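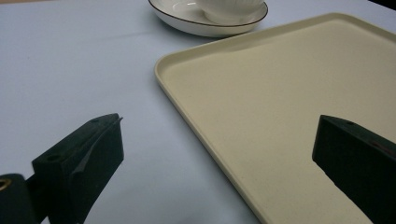
Kelly Conceição
Director of Equipment Planning, Cindemmont

About the Equipment Planning Office

Cindemmont is a technical school for students entering the fields of automation, machine maintenance and food service operations. The Equipment Planning Office was formed to advise the school, and the employers who work with it, on the purchase of robots and related equipment. It prepares budgets, reviews supplier offers, arranges trials and keeps the record of what each machine has cost over its working life.

The office serves 322 students in the automation program and a group of partner employers in the region, among them Wernitz, which operates hotel kitchens and dining rooms, and Rangel, a packaging firm. Partners share the cost of trials and receive the full results, including those that argue against a purchase.

14 shares

How We Plan a Purchase

Every request begins with a task. The department or partner making the request states in writing what is to be handled, by whom it is handled at present, and how often. Requests that name a particular robot before naming the task are returned to the sender for completion.

Once the task is agreed, the office studies it with the objects that will be used in daily work. For dining room projects this means cups, saucers and trays of the kinds already in service. A cup on its saucer and a tray with a low rim place different demands on a gripper, and the opening between the fingers must suit both if one tool is to do the work. Much of this study is done with hand-held gripper tools, which allow staff and students to examine reach and finger shape before an arm has been ordered.

The budget is then drawn up under two headings. The first covers the purchase itself, with delivery, mounting and guarding. The second covers the years that follow: spare fingers, software fees, floor space, electricity, inspection and staff training. The office does not forward a request to the school's board until both headings have been completed. In past years the second heading was often left to the receiving department, and several machines stood idle for want of parts that no budget had provided for.

Trials and Records

Trials are held in two rooms on the ground floor of the Flistov Building. Each trial includes at least 400 handling attempts under the supervision of Genivaldo Assunção, Laboratory Manager. Breakage is recorded along with the results and charged to the project. Suppliers may attend but do not operate the equipment during the recorded portion of the trial.

The office holds files on 50 completed purchases. These are open to enrolled students, who use them in the course Cost and Selection of Equipment, taught by Rosângela Rezende. Students in the second year prepare a complete purchase plan for a partner employer and present it to that employer in person. Plans are graded on the quality of the cost estimate and on the treatment of maintenance.

Staff

Kelly Conceição directs the office and signs all recommendations. Wiebke Bauerfeind is responsible for budgets and supplier contracts. Gilmar Rocha coordinates work with partner employers and receives new requests.

Requests for the Coming Year

Requests from school departments and partner employers are accepted through the end of October. Late requests are held for the following budget year unless they concern the safety of equipment already in use. Forms are available at the office and must carry the signature of the department head or, for partners, of a person authorized to commit funds. Replacement of existing equipment follows the same procedure as a new purchase, and the maintenance history of the old machine should be attached.

Page reviewed August 2022

3 comments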